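The Mowat unit runs in the second half of the year, after students have finished statics and before anyone has touched a controller. Its subject is the last few centimetres of a manipulator: the fingertip, the pad and whatever covers the pad. Fraser Geddes, who wrote the course notes, allots 16 contact hours to it. Most of those go to friction.

Students work with hand-held grippers. The operator supplies the arm motion, so path planning drops out of the problem and the finger geometry can be judged on its own. Light, flexible packaging is the preferred test article. A sealed wrapper deforms under load, its centre of mass shifts, and a grip that looks square at the edge can roll on the lift.

Each group keeps a log under the project name Pleltik. An entry lists pad covering, approach angle, object and outcome. The outcome codes are held, slipped, dropped and not attempted. Geddes is strict about the fourth code, as early logs tended to omit it and the success rates came out flattering. The log passed 2,000 entries on 29th September.
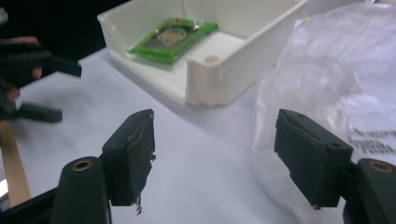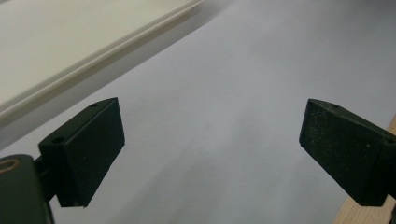

Dark green fingers, with screw holes in the fingertips.

Pad covering remains the point of disagreement, and Jenő Gál would sooner see less attention paid to it. In Gál's view a soft covering hides poor alignment: a student who closes the fingers out of parallel still gets a hold, and learns nothing from it until the covering wears. Gál would have every group log its first 8 grasps on bare pads, then permit rubber.

Geddes has accepted part of this. From November, groups will record bare-pad and covered-pad grasps on separate sheets, with the wear state of the covering noted at the start of each session. Wear is graded from 0 to 4 by eye against a reference strip. Grading by colour was tried first and dropped, as the readings varied with the lighting.

The assessment is a written report. Marks are given for the error analysis and the condition of the log, and none for the number of objects held.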